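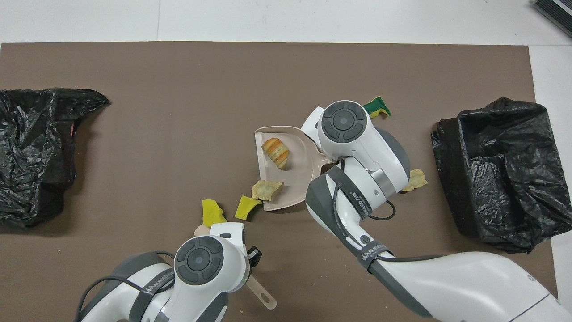
Week 4 handout — When the sweep task stops by itself

Print this page | E-mail this page

Notes by Annick Riviere, for the Friday, September 22, 2023 lab. Read before you touch the cell.

Setup: two arms, dustpan on the right, brush on the left, bits of bread and sponge on the brown board, trash bags either side. Right arm holds the pan, left arm does the sweeping. Sounds easy. It isn't, see below.

What went wrong

Run 3747. Left arm went protective stop partway through a stroke. Right arm kept pushing on the pan. Both arms are supposed to stop together — they didn't. Berkay Ekinci hit the e-stop. No injury, pan corner cracked, replaced.

Log, short version:
- brush pressed too low, contact force on left climbs
- left arm trips its force limit, stops
- stop message goes to the Trutuvex controller, never gets to the right arm
- right arm holds last command, which was "press"
- 4 seconds until e-stop

Why

Two causes, keep them apart in your write up.

1. Height. Board was changed in January and the table height in the config was not. So every stroke was aimed too low. Most of the time the bristles bend and you get away with it. Catch a lump of sponge under the brush and you don't.

2. The stop link. Message timeout was set to 400 ms with no action on timeout. It just wrote a line to the log. Songül Kırmızıgül found 20 of those lines from earlier runs, all ignored. This is the serious one. Fixing the height only hides it.

Discuss: is the pan grip part of the problem? Right gripper pushes down on one corner, so the pan can pivot. Nurhan Kurtuluş thinks yes, I think it only made the damage worse. Bring an argument.

Before you run
- re-measure board height, both ends, write it on the sheet
- one person on the e-stop, hands off the keyboard
- test the linked stop at slow speed, left trips right AND right trips left
- check the wrist cables have slack and dont rub at full reach
- no reaching in to pick up crumbs while the arms have power. Not even the far ones
- missed link message = stop. Not retry

If it trips: leave everything where it is, save the log, then power down. Last time the pan got moved before anyone wrote down were it was.

For next week: one page, timeline plus the two causes. Send to Bình Đào. Girkach manual, section on linked stops, is on the shelf — please put it back

This site uses cookies to remember your settings. Accept | Manage cookies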